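Sorting the chopstick drawer
5/4/22

On the weekend I made the decision to clean the drawer beside the stove. My wife says it is the drawer where everything goes to sleep. We moved to the apartment in July, and since that time I did not look at the bottom of it even once.

When I was a child in my grandmother's house, all chopsticks stood together in one tall cup, and you took two and hoped they were the same length. In my own kitchen I wanted more order, but slowly I became the same as her. We have metal ones, wooden ones, and plastic ones from the restaurants. My cousin Kuo-hua Fung gave us a set from the Kwok store when we married, and I am sorry to write that only one pair of it is still complete.

I took everything out and washed it in warm water with a little soap. The wooden things I washed quickly and dried with a towel, then I left them on the window side for 60 minutes. My mother always said that wood should not sleep in the water, and I follow this rule also for spoons and spatulas.

After that came the matching. It is a slow job, but I enjoy it more than I expected. I put on the radio, made tea, and laid the things on the white table a few at a time, because on a dark table I can not see well which ones belong together. The steel ones are the easiest for me. I like the ridges on them, although my daughter complains that noodles slide away from steel and she asks for a fork.
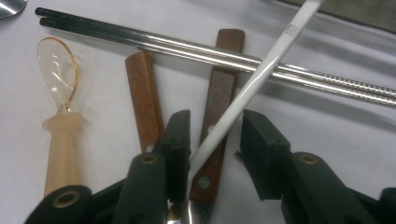

Steel chopsticks, the amber spoon and some others, before they got their places.

The plastic spoon I wanted to give away, but my daughter said no. She uses it for yogurt and it must be this one. So it stays, in the front part, where she can reach it.

For the single sticks I have now a small box. A single one is still useful for mixing a drink or for making holes in the soil when I plant green onions. If a partner does not appear until July, the box goes to the balcony with the garden things.

I also bought a bamboo divider at Tratach. It was 2 centimeters too wide for the drawer, so I must go back on Saturday and change it. Until then the chopsticks are lying in an old cookie tin.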